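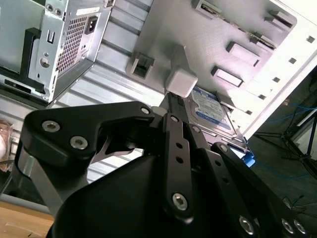 Words by Carleen Tamihana
Filed under: Looking after your computer

How to clean the dust out of a desktop PC

My old desktop had been grumbling for weeks before I did anything about it. The fan would race away whenever I opened more than a couple of windows, and by December I could hear it from the kitchen with the kettle on! If yours is doing the same, set aside an afternoon, put some music on and give it a good clean.

You'll want a soft paintbrush (a new one, please, not the one from the shed), a can of compressed air, a crosshead screwdriver and a saucer for the screws. I paid far too much for a special brush once and it shed hairs everywhere, so don't feel you need anything fancy.

Shut the computer down properly, switch it off at the wall and pull out every lead. Hold the power button in for 8 seconds to clear any leftover charge. Then carry it somewhere you don't mind getting dusty - the back step is ideal on a dry day.

Take off the side panel and touch a bare metal part of the case before you touch anything else. Start at the top and brush downwards, going gently round the memory and the little connectors.
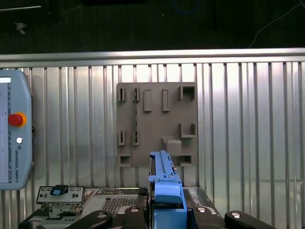
Fans come next, and do hold the blades still with a finger while you spray, as letting them spin freely can damage them. Short bursts are best, with the can upright. My friend Keegan Donnelly likes to do each fan twice, front and back, and I've come round to his way of thinking. Leave the power supply closed up, however grubby it looks through the grille, and just brush the outside.

If there's a filter at the front, it will often slide or unclip. Rinse it under the tap and let it dry completely, overnight if you can bear to wait, then pop everything back together and plug in the leads.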